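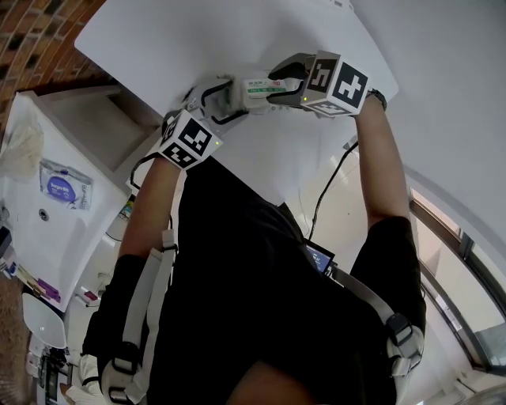 Small white box, green and red label.

I gave up my car in August and have been taking the bus to work since then. A few people asked how it's going, so I'm writing it down in one place.

The bus is the 50. It leaves from the stop by the Rarnside library at 7:10 and gets me downtown a little before eight. Driving took 25 minutes on a good morning and 45 on a bad one, so I lose some time on good days and almost nothing on the rest. A monthly pass is cheaper than what I was paying for parking alone.

The car was a hatchback with a bad clutch. The shop wanted 2000 dollars to fix it and I had already put 349 into the brakes in the spring. I sold it as it was to Igor Charvát, who does his own repairs and had it running again within two weeks. I see it on Collari Street sometimes. He washed it, which I never did.

Mornings are easy. I get a seat most days, and I read. I have finished four books so far, which is more than I read all last year. The ride home is worse. The 5:20 is full by the second stop and I usually stand until the hospital, where half the bus gets off. If I wait for the 5:50 I can sit the whole way, and more and more I do that and get a coffee first.

Groceries took some working out. I used to do one big trip every two weeks. Now I stop at Gebretsadik, the small market two blocks from my stop, three times a week and buy what fits in a backpack. I spend a bit more per item but throw out a lot less. Rice and cat litter I get delivered.

The thing I miss is visiting my aunt in Lalari. There is a bus, but it runs twice a day and the last one back leaves at four. Jayanthi Marar from work lives out that way and has driven me a couple of times. I pay for gas. Otherwise I rent a car for the day, and I've done that once.

Things I bought: a better raincoat, a pair of shoes with real soles, and a 10 dollar clip light for the walk from the stop, which has no streetlights past the church. The first raincoat I ordered was too short and I sent it back.

I haven't done a full winter yet. Sumeya Demissie, who has ridden the 50 for years, told me the morning bus runs late whenever it snows and to check the app before leaving the house. The app is slow but it has been right so far. I'll post again in the spring with what the whole thing cost.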